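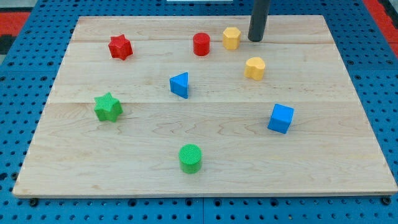
4. Kit under review: Clirkico tabletop pushing set

The set covers planar pushing, the subject of the next two lab sessions. It is sold as a bundle of three items: a block set, a board, and a license for the Talpur control software. The arm is not included. Our station uses the Gamo arm from Lab 2 with a plain rod in place of the gripper.

4.1 Blocks

Eight plastic pieces in four colors, two per color:
red - six-pointed star, cylinder
yellow - hexagonal prism, heart
blue - triangular prism, cube
green - five-pointed star, cylinder

Color alone does not identify a block, and neither does the word "cylinder" or "star". Task commands must give both color and shape. "Push the star to the heart" is rejected by the Talpur parser as ambiguous; "push the green star to the yellow heart" is accepted.

4.2 Contact behavior

A rod makes contact at a single small patch. Pushing through the center of friction moves a block without rotation; any offset turns it. The two cylinders roll off the line of push most easily, since the contact normal shifts quickly with small lateral error. The cube is the most forgiving if the rod meets the middle of a flat side. The heart should be left until last. Its outline has a concave notch between the lobes, and a rod seated there behaves differently from one on the outer curve.

4.3 Settings for the lab

Rod speed: 60 mm/s maximum
Control period: 155 ms
Episode limit: 300 steps
Start condition: blocks spread out, none touching

4.4 Assessment

The list price is 1,125 dollars with one software seat. The Trameten set is the usual alternative and has a better manual, but its parser takes fixed commands only. Fatos Mujić will hand out seat codes at the start of the March lab.

Reading before the lab: section 3 on quasi-static pushing, and your own notes on the friction cone.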